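Sistside Rental Listings: data card

Maintained by Elīna Ots and Wumpini Aryee at Vindik
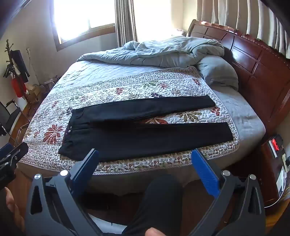

The set has 1000 rental listings of furnished apartments in the Sistside district. All of them were collected in November from landlords who signed our sharing form. Each record is one listing, also when the same apartment was offered two times with a different rent.

What is in a record

listing_id: a number, never used again after a listing is deleted
rent: monthly, without heating
floor_area: in square meters, as the landlord wrote it
furnished: full or part
text: the listing text, with names and phone numbers removed
photos: zero or more files, in the folder photos/

Splits

train 800, dev 85, test 85. The remaining 30 are listings with a disputed floor area. They are in the folder held/ and we ask you not to train on them.

Known problems

Rent is missing when the landlord wrote "ask me". Balconies are sometimes counted in floor_area and we could not correct this. Most of the texts were translated by Lise Lemieux. The older ones came to us from Cuninari already in English, and their style is more stiff.

Corrections

Please write to Elīna with the listing_id in the subject line. Removal requests from landlords go to Amerley Ackah.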